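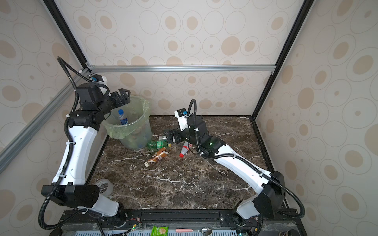 # House rules for the two-arm cell

Saturday, January 27, 2018

I promised Neelam Dwivedi I would write down the rules we work by, because she is setting up a second cell at Lodhi and doesn't want to learn them the way I did. Most of them are dull. A few cost me a weekend.

The task we use for breaking in new people is clearing trash. Bottles go on the table, the bin stands at the back, and the arms put one into the other. It sounds easy until you have two arms that can both reach the middle.

## Before power

Walk the cables first. Each arm has a corrugated hose along it, and the hose has to have enough slack for the full reach of the arm but not so much that it hangs into the work. Zip ties go on the link, never across a joint. Trim the tails. I have a scar from one I left long.

Check the bolts on both base joints with a wrench. Mark them with paint pen once they are tight, and then you only need to look for a broken line the next time.

Clear the ledge at the front if you are going to lean in there. Ours collects things. The snacks and spoons don't bother the arms, but they do bother the person trying to get at the circuit board on the rail, and that board has thin wires that don't like being pulled.

## Speed

Anyone new runs at 243 mm per second or less for the first two weeks. I know that is an odd number. The old Danness controller took speed as a percentage and that is what the setting came out to, and we kept it when we moved to the Mikenov one. Helmut Kröger wanted to round it up to 300. I said he could do that in his own cell at Flundham, and he did.

## Shared space

One arm over the bin at a time. The other one waits on its own side until the first has let go and backed off. We used to leave this to the operator's judgment and we got two wrist cameras knocked out of line in July. Now it is a written rule and it gets read out to every new person.

If both arms have to be near the bin, the waiting one holds still with its gripper up and open.

## Bottles

Caps on, always. Empty is best. A bottle with a bit of drink left in it rolls differently and will sooner or later end up inside a wrist joint.

Grip plastic bottles near one end when they are lying down. Use the lowest force that holds. If the wall buckles, write it in the log and take that bottle out of the set.

Fold the bag well over the rim of the bin and press it down. A loose bag catches on the fingers when they open.

## Stopping

The stop button gets tested at the start of each shift, with the arms moving slowly and nothing in the grippers. Write down the time and your initials. We have 854 of those lines in the logbook, and four of them say the button stuck. I would have liked to find that out some other way, but at least it was found on a test.

Nobody reaches past the front rail while the drives are live. Pausing the program does not count as off.

Neelam asked whether she should add light curtains as well. Yes, if the budget has room for them. I would still keep the rule about the rail.

I'll post the blank log sheet once I have retyped it. The one we use now has coffee on it and a column for a sensor we took out.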